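# Larkow BG-4 Crossing Point Barrier Gate

The Larkow BG-4 is a single-lane barrier gate for vehicle checkpoints, border crossing points and restricted road sections. It is supplied with its own control unit and can be run from a booth or from the post itself. Gresomico distributes the BG-4 to public authorities and licensed contractors.

## Operation

The gate has 2 modes. In staffed mode, each vehicle is passed by an officer using the push-button panel. In closed mode, the arm locks in the down position and the panel is disabled until a supervisor key is turned. Closed mode is intended for periods when traffic has been suspended by order, and it stays in force through a power failure.

Every raise, lower and lock command is written to the internal log with a time stamp. The log can be exported as a plain text file over the service port. Records are kept on the unit until they are cleared with the supervisor key.

Pedestrian lanes are not covered by the BG-4. Sites with foot traffic should order the Traltero turnstile, which uses the same key set and writes to the same log format.

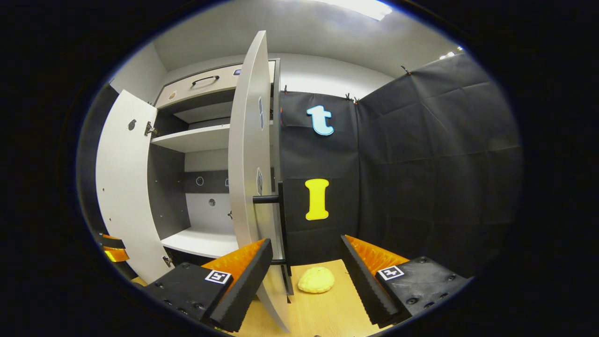 ## Specifications

| Item | Value |
|---|---|
| Part number | BG-4-677 |
| Arm length | 4 m |
| Opening time | 8 s |
| Supply | 120 V or 230 V AC, set at the factory |
| Backup | Internal battery, user replaceable |
| Manual release | Crank, right or left side |
| Supervisor keys | 2 |

## Site requirements

The post must be bolted to a level concrete base. Anchor bolts are not included. Power and signal cables run in separate conduits and enter from below. Where the road is wider than the arm, fixed barriers must close the remaining gap.

Units ordered for 230 V cannot be converted in the field. State the supply voltage on the purchase order.

## Firmware

Units shipped before October carry the earlier firmware, which does not keep closed mode after the battery is changed. The update is free of charge and is loaded through the service port. The log should be exported first; loading the update clears it.

## Ordering

Orders are accepted from customs, border and road authorities, and from contractors who hold a written mandate from one of them. Export orders are handled by the Birhane office and need an end-use statement signed by the receiving authority. Spare keys are sold only against the serial number of the gate.

Page revised 20 Feb 2026.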